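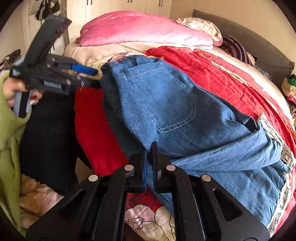

Denim garment with a gathered elastic waistband and a patch pocket, spread on a bed.

Denim garment folding is the reduction of a garment made of denim to a flat, regular shape for storage in a drawer, on a shelf or in luggage. The method depends on the weight of the cloth, the type of waistband and the presence of pockets or trim.

Fabric behavior
Denim is a warp-faced cotton twill. It holds a crease well, and raised folds tend to look lighter than the recesses between them. Lightweight denim can be folded into thirds. Heavier cloth is usually folded in half, as each added layer increases the height of the stack and strains the seams at the fold.

Waistbands
A fixed waistband lies flat and serves as a straight edge for the first fold. An elastic waistband contracts when released and draws the cloth below it into gathers. It is normally held at both ends, stretched to the width of the hips and laid down before the legs or skirt are smoothed. The gathers return to some extent - this is not treated as a fault.

Pockets and trim
Patch pockets are sewn to the outside of the garment and add a second layer of cloth. Folds are placed beside the pocket where possible, since a crease across the stitching is difficult to remove. Lace and other openwork trim is turned to the inside of the fold, where it is less likely to catch.

Work surface
A bed is commonly used in the home. It allows the whole garment to be spread out, but the soft surface gives under pressure and small wrinkles remain. A table gives a sharper fold.

Storage tests
In July 2018 Sabine Hellwig and Knut Sauerland compared flat folding and rolling at a storage workshop in Brostthorpe, using 32 garments. Rolled pieces took up less drawer space, while folded pieces showed fewer creases at the waistband.

See also
Denim
Elastic waistband
Patch pocket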